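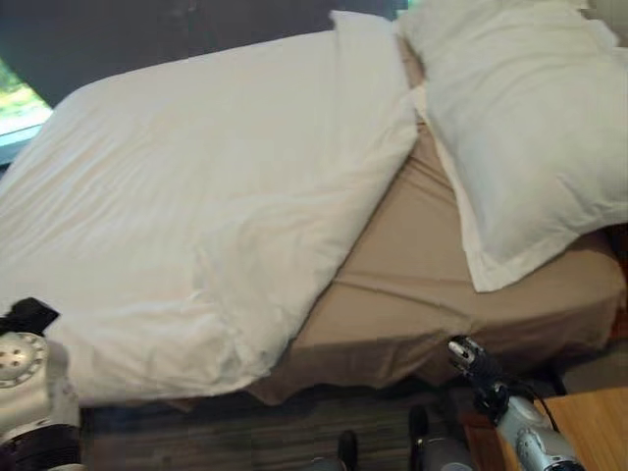

Pinheiro

ESVILLE, June 2025. Sasteck, the bedding company based in Esville, is withdrawing the "hotel finish" wording from its Nurdale line of sheets and duvets and replacing it with care instructions that describe what the bedding does on an ordinary bed. The new wording goes on packs sold from this month.

The company has its doubts about the old claim, and about most claims like it. Bedding is often sold with a promise that it will lie flat, stay white and make itself in under a minute. Sasteck made a version of that promise for seven years. Letters from customers suggest that few of them believed it.

"We printed 'wrinkle-free' on a fitted sheet, and then we put that sheet on a bed," the company said in a statement. "It had creases across the top and ripples down the side. So does every fitted sheet we have tried, including the expensive ones. We would like to stop pretending."

In May, Sasteck asked 100 households to use a Nurdale set for 20 nights and make the bed however they normally would. Over 10 of them folded the duvet back to one side in the morning and left it there. The company had expected to advise against this. It now sees no good argument for doing so. A duvet folded back leaves part of the sheet open to the air, and the bed can be finished later in the day or left as it is.

The revised leaflet drops the section on hospital corners and the diagram of stacked pillows. It keeps the following advice:

Shake the duvet from the bottom edge before folding it, so the filling does not bunch at one end.

Pull the fitted sheet down at the corners first and the long sides last. A wavy hem near the floor is normal on a deep sheet and does not mean the size is wrong.

White covers show every fold. Buyers who mind this may be happier with a darker color.

Ironing is optional. Pillowcases with a flat border look neater for it on the first night and much the same as any other by the end of the week.

Sasteck makes no claim that the Nurdale line improves sleep. The trial did not measure sleep, and the company is wary of trials that say they did so with a questionnaire.

Prices and fabrics are unchanged. Packs with the old wording will stay on shelves until they sell through, and customers who bought one can ask for the new leaflet at any store that carries the line.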